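The Planner
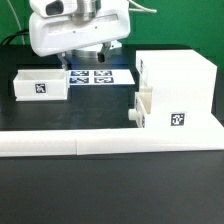
The arm over the tray, with the green wall behind.

236 shares | 4 comments

Yayra had the planner running by three in the morning, and she wanted somebody to see it so badly that she called Senyo and woke him up.

"Watch the tray," she said, holding her phone up to the monitor.

"I can't see the tray. I can see your thumb."

She moved her thumb. On the screen the tray was a gray outline, and out of the gripper came the paths, 200 of them, thin as hair, fanning over the long white wall and around the big box on the right. Then they began to go out. One clipped the rim. A whole bunch bent the elbow too far and vanished together, like birds off a wire! She laughed out loud, alone in the lab at Gilside.

"It's choosing," she said. "Last week it took the first path it found. Now it asks what each one costs."

"Which one does it like?"

"Wait."

Three were left, then one, a lazy curve she would never have drawn herself. It swung wide of the box and came down to the tray almost sideways. She checked the marker poses again (all good, even the two-by-two sheet, which had been jumping all July) and put her finger on the enter key.

"Marlies would want to be here for this," Senyo said.

"Marlies is asleep."

"So was I."

Yayra looked at the curve a little longer. Then she dialed Marlies too, and while it rang she pulled a second chair up to the desk and set the phone on it, facing the arm.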